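Bainbridge Swap Shelf Seeks Missing Letters

The toy shelf at the Bainbridge library reopens 22nd March with 70 donated puzzles and games, up to 50 of them believed to be complete. Alphabet blocks remain the problem. Families may borrow 3 items at a time and are asked to bring back the same 3, a rule that has had mixed success since August.
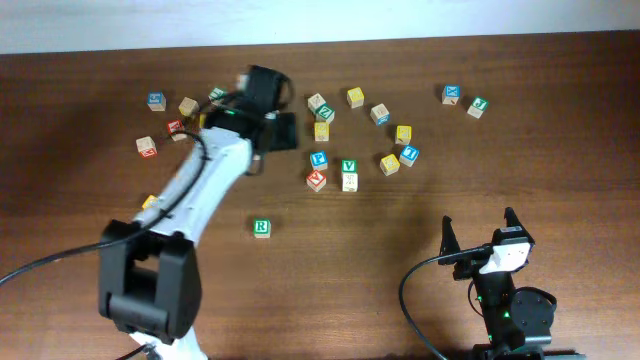 Last updated: 22nd March

Wooden blocks with colored letters, including a white Z on green, are spread out on the table for sorting. Spare vowels can be left at the front desk.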